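Care of the Mattress Between Changes of Linen

Readers of this blog will be aware that I have devoted several entries to the laundering of sheets and very little attention to what lies beneath them. The present entry is intended to correct that omission. It concerns the routine cleaning of a bare mattress, with particular reference to quilted covers, and it reflects the practice followed in my own household since last July.

The mattress in our second bedroom was purchased from Famar after a lengthy period of comparison. It has a quilted top, and it was selected for comfort. Its upkeep was not discussed at the time of purchase, and the leaflet supplied with it confined itself to two points: the cover is not removable, and it should not be soaked. All cleaning must therefore be carried out with the mattress in place.

For the first few months I relied on a vacuum cleaner with an upholstery attachment, a Vistow model that has otherwise given good service. The results were acceptable on the flat portions. In the stitched grooves, however, the attachment tended to pass over small items, and on two occasions it took hold of the fabric with enough force to pull at a seam. I wrote to the retailer regarding the seam and received a courteous reply advising a lower suction setting. At the lower setting the machine collected lint and very little else.

The procedure now in use is as follows. All linen, including the mattress protector, is removed and taken directly to the laundry area. Pillows are placed on a chair. The windows are opened where weather permits, and the mattress is left uncovered for 2 hours. Articles left in the bed are collected by hand at this stage. In our case these have included hair ties, a pen cap and, after the holidays, a quantity of candy wrappers.

The surface is then brushed. Work begins at the head and proceeds toward the foot, with short strokes that follow the line of the stitching. Long strokes across the grain of the quilting are to be avoided, as they press crumbs into the seams – a lesson learned at some cost to my patience. The brush should be dry and should be reserved for this purpose. A brush that has been used on a kitchen floor has no place on a bed, however thoroughly it has been washed.

The choice of dustpan deserves more consideration than it commonly receives. A rigid plastic edge does not sit well on a soft surface; it tips, and a gap opens beneath it. A pan with a rubber lip is much to be preferred. I keep a Proda set for this work, and it has remained in good condition. The pan is laid against the quilting with light pressure from the handle, and the debris is brought to it in small amounts.
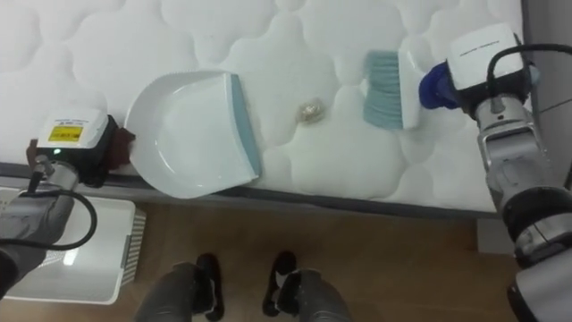 Larger scraps, such as pieces of foil or wrapper, are best moved first and on their own. They have a tendency to catch in a groove and to hold back the finer material behind them. Once they have been cleared, the remaining dust may be gathered in 4 or 5 passes, after which the pan should be emptied before it is carried over the floor.

The sides of the mattress and the upper edge of the bed base are brushed last. Dust settles along the join between the two, and it is easily overlooked when the bed is made. The floor around the base is swept at the end of the work, for reasons that will be evident to anyone who has done it in the opposite order.

Stains are a separate matter, and I have not yet arrived at a method that I would recommend. A fabric foam sold under the Song name was tried on a small area near the foot of the bed. It lightened the mark but left a faint ring, and I have postponed any further attempt until I have obtained advice. Correspondence on this subject would be welcome.

With regard to frequency, the full procedure is carried out in our household every 8 weeks, with a brief brushing at each change of linen. Homes with pets may require a shorter interval. The mattress is also rotated head to foot twice a year, a task for two people.

A revised version of the linen schedule, incorporating the above, has been added to the household documents page as of February 2021. The earlier version omitted the guest room entirely and should be discarded.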